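Towels, brochures and a desk with a curve in it

I have been meaning to write about the little office since October, when Setareh Azimi handed me the key and wished me luck, and I'm only now sitting down with a cup of tea to do it. I started with the towel, because I love folding towels (my sister finds this very funny) and a nice square one on the desk makes me feel I've begun!

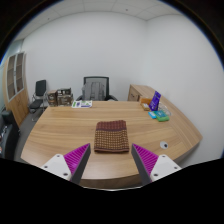 Brorkar Walking Club | Members' Pages

The brochures at the far side of the desk still want sorting, and I'll get to them, along with the little packs and packages over on the right. Liliana Serra thinks we should send half of it to the Orgate branch and be done with it. I'm a keeper by nature, so we've agreed to disagree until the next meeting.

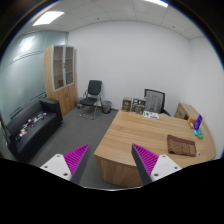 Storage has been on my mind ever since we moved over from Pacheco, where everything lived in bags under the stairs and you could never find a first aid kit when your heel was rubbed raw. I'd love a proper home for the maps, the guest towels and the 31 route folders Jong-dae Han typed up for us. The tall cabinet in the corner has bare shelves behind its glass doors, so the folders can go there, and then I'll make a start on all the bits and pieces on the sofa, as I'd dearly like to sit on it by the next walk. If you're missing anything, do come by and have a look.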